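Stacking Order and Tray Choice in a Burger Assembly Station
Student project report, by Parisa Kermani
March 21, 2022

Print this page | E-mail to a friend 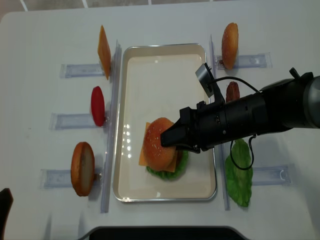
When I first told my family that my project for the term would be about putting burgers together, they laughed for a good long while, and then everyone at the table had an opinion about where the lettuce should go. That was really the start of it. My aunt puts it under the patty, my brother puts it straight under the top bun, and I had never given it a thought in my life. I wanted to find out whether the order of the layers makes any difference to how neat the finished burger looks and how well it holds together on its way to the person who is going to eat it.

Why a tray?

At the Bilmont snack counter, where I worked on weekends in January, burgers were built on a flat board and then moved. The moving is where things went wrong. A slice of cheese is square and a bun is round, so the corners poke out whatever you do, and if the cheese sits a little crooked the whole stack looks crooked. I thought that building the burger right on the tray it would be served on might save a step and a good deal of straightening up — and it would mean one less thing to wash, which mattered to me more than it probably should have.

I borrowed two trays to compare. The first was a Trokton with a high edge, and I disliked it almost at once, because my knuckles kept bumping the side whenever I set down the bottom bun. The second, a Flanico, had a low edge and was much kinder to work over. It was slippery, though, and the bottom bun would slide if I pushed the patty down from one side instead of straight from above.

The layers

I kept the ingredients plain: bun, patty, cheese, lettuce, tomato. No sauce, no onion. I know this makes for a dry lunch, but sauce hides sliding (it also causes it), and I wanted to see the layers clearly. I tried three orders and built 15 burgers in each.

Lettuce at the very bottom was the worst of them. A ruffled leaf is springy, and everything above it leaned. Lettuce between the cheese and the top bun was better, but the bun rocked and had to be pressed down quite firmly, and then the leaf tore. The order I liked best had the lettuce under the patty and on top of the bottom bun folded once, so that it made a sort of cushion. With the cheese over the patty and the top bun last, the stack stayed put when I carried it across the room to the window and back.

Keeping things within reach

My teacher's handout on kitchen layout, which we all call the Mészáros sheet after the name printed at the top, says to put ingredients down in the order they will be picked up. I followed this and found it a real help. On the first afternoon I had everything in one heap by my elbow and I picked up the cheese too early again and again.

What I would change

I would try a paper liner on the slippery tray, and I would ask somebody else to build a few burgers too, since I had plainly gotten used to my own way of doing it. I would also like to try a softer kind of lettuce. My aunt, who has read this report twice, still says hers goes under the patty flat and unfolded, and she has offered to come in and show the class.

We use cookies to remember your settings and to count visits to our student pages. By continuing to read you accept their use.

Sign up for the school projects newsletter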